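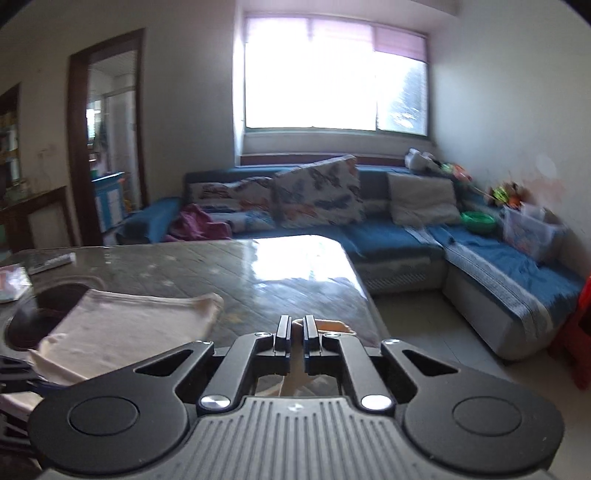

Figure 2. Living room in one of the households in the Dostport sample.

3.2 Soft furnishings and the surfaces around them

Living rooms gave us the hardest coding decisions in the study. Kitchens and bathrooms have fittings that tell a coder where most things belong, while a sofa can be seating, a bed, a shelf or a play area in the course of one afternoon. In Figure 2 a purple-pink garment lies on the left section of the sofa, a blue blanket is draped over the chaise, and a green bowl rests on the seat. We coded the blanket and the patterned cushions as resident items, meaning items that belong to the furniture, and the garment and the bowl as visiting items. The remote control on the coffee table was coded as resident, following Jaidee's rule that a control stays with the room it serves.

Textiles caused most of the disagreement between coders. A folded cloth on a table could be a table covering, a cleaning cloth or laundry on its way to a drawer, and the Aitken scheme has no category that covers all three. We added one – "cloth, use unclear" – and recoded the 17 rooms already completed.

Toys were handled separately. Where a storage box was present, toys inside it were coded as stored and toys beside or above it as displayed, whether or not they would have fitted in the box. Toys on a sofa back were also coded as displayed. Households with children under 5 had more displayed than stored toys in every room type except the hallway, where the counts were too small to compare.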